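Brivix People Hub: Administrator Set-Up Guide
Section 4: Setting Up a Recognition Program

By the time you reach this section, your employee list should already be loaded and your managers should have their log-ins. If they don't, please go back to Section 3 first and come find us when you're done. It won't take long, and everything below goes much more smoothly with the names in place.

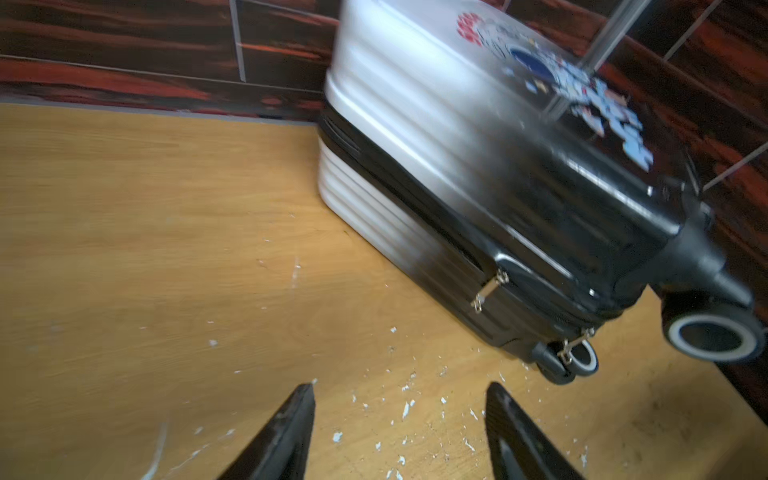
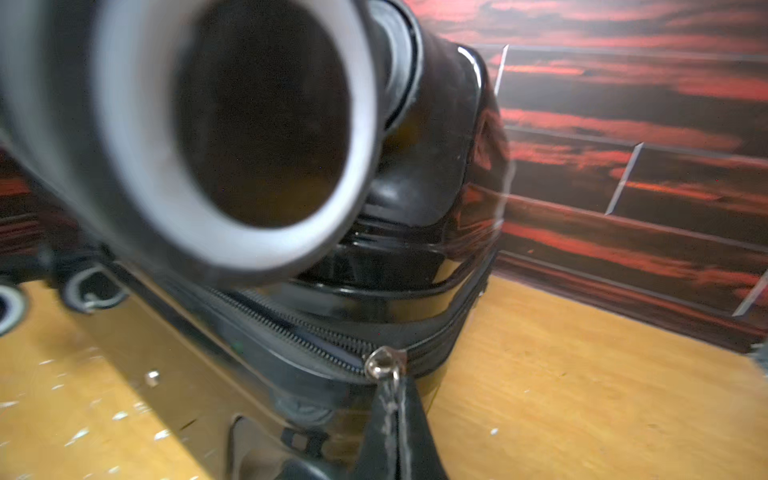
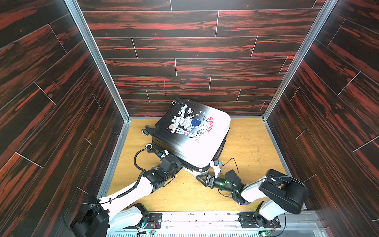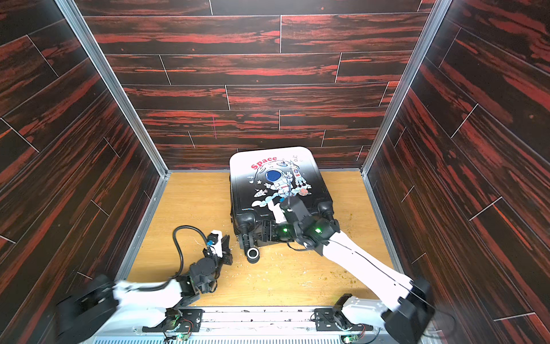 Tainá Magalhães

Most companies start with a simple points program, where people thank each other with a short note and a few points attached, and that's the kind we'll build together now.

1. Sign in as an administrator and open Programs, then choose New Program.

2. Type a name your people will enjoy seeing in their inbox. Short is good — you have plenty of room for the details in the description box underneath.

3. Under Monthly Allowance, enter the points each employee can give away. The starting value is 400, and you're welcome to leave it there while everybody gets used to things.

4. Under Manager Allowance, enter a separate figure for team leads. We set this to 600 when you first open the page.

5. Pick who approves awards. You can name up to two approvers for each department, and either one can sign off alone.

6. Click Save Draft, then Send Test Note. The test goes only to you, so write whatever you like!

7. When the note looks right to you, click Publish.

Note: Unused points expire at midnight on the last day of the month. If you'd like them to carry over, turn on Rollover before you publish.

Caution: Changing the allowance in the middle of a month resets every balance to the new figure, including balances people have already spent from. Wait for the new month if you possibly can.

Caution: Deleting a program also deletes its thank-you notes, and we can't bring them back. Use Archive if you only want to hide it for a while.

If the Publish button stays gray, look for a department with no approver. Error 984 means the same thing.

Next: Section 5, Work Anniversaries and Milestones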